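Stakcombe Practice Kitchen
Progress report to the Jenkins small grants desk
Prepared by Efa Morris, 2021-12-05

Sorry this is short, we're in the middle of it. Covers everything since the August report. Budget at the bottom. Nimal has the receipts if you want to see them before the next payment.

Where we are
Kitchen is open and in use. 13 people signed up for the cooking and tidying course, up from what we had in summer. First block is done -- six sessions, making breakfast and clearing up after it. Second block starts in the new year, lunches.

Main job this fall was the counter. Everyone agreed it was a mess in August and most of the feedback forms said so. The idea now is that the breakfast things live together: toaster, toaster oven, French press, cutting board, all on one run of marble. People were walking back and forth across the room for a board and then again for a towel. Still crowded. The crock and the mug along the backsplash are staying for now, Malsha wants them in reach. The mug is sitting on top of the blue canister, which means moving one to get at the other, so that needs a better answer. Shelf probably.

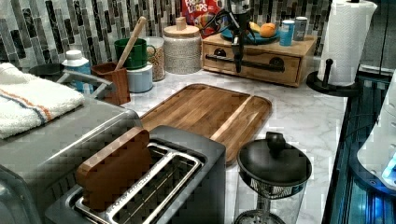 Towel bar and wood panel
Slower than planned. In the August report I said the bar would be up by the end of the fall and it isn't. Živko came out twice to look at the wall. First time he wanted to check what was behind the tile, second time he brought a different drill bit and still wasnt happy. He does not want to go through the mosaic and I agree with him, it would cost more to fix than the bar did. Current plan is the side of the end cabinet. Lavside have said yes in an email (landlord's permission, forwarded to you last week).

The other piece is the panel from the old tray table, which Elis wants to reuse as a landing spot for hot pans.
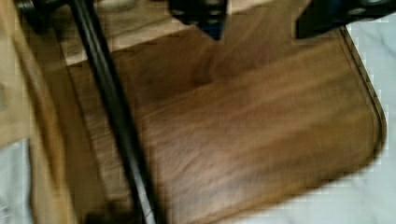

Reusing the panel saves us buying a new one, and Elis has already priced the feet for it. Small money. The question is the finish and whether it takes heat, so he's going to try an offcut before we commit. The brown veneer has a nice streaky grain to it and the rounded corner with the darker rim is worth keeping, so no sawing on that side. If the heat test goes badly it becomes a serving tray. Either way it gets used.

Sorting and putting away
This is the part of the course that has grown most. Malsha runs it. She puts out a mix of groceries, containers and play food and the group decides what goes where, then they do it again from memory after a coffee break. Works well with the families group too, since the little ones can do the plate while the adults do the canisters. Plush food was a donation. We'd like a few more pieces, mostly veg.

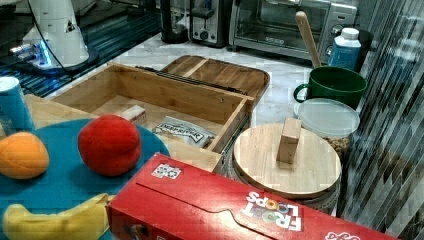
Sorting exercise: plush food on the blue plate, bamboo-sided box, wood-lidded canister, Froot Loops.

Things people told us. The open box is popular, easy to see into. Lids are the hard part, there are too many kinds and they get put down and forgotten. Clear containers much better than tins for anyone who is unsure what's inside. Labels on everything by the spring, Malsha is drafting them, large print.

One participant has started doing the same exercise at home with her own cupboards and asked for the sheet to take away. We're making it a handout. Will send you a copy when its done.

Hardware
Went with the dark bronze finish in the end. Efa's choice (mine), outvoted Nimal, who wanted chrome to match the toaster. The flared posts and round bases look right with the wood and the coppery edges pick up the color of the cutting board. Screws are on order from Grikska, back ordered once already. Živko needs half a day when they come.

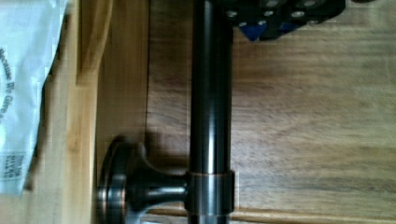 Money
Spent this period: $810. That's hardware, containers, towels and Živko's time. Nothing over on any line. The label printing hasn't been invoiced yet so it will land in the next period.

Still to do
-- bar on the end cabinet, waiting on screws
-- heat test on the veneer offcut (Elis)
-- shelf or similar for mugs and the canister
-- labels, 25 to start with
-- handout for home practice
-- second block dates to you once Lavside confirm the room

What we need from you
An OK to move the leftover from the wall repair line to shelving. Wall repair isn't happening now that we're leaving the tile alone. A one line email is fine. And a date for the visit, mornings are best as thats when the group is cooking. Malsha or I can meet you at the side door.

Efa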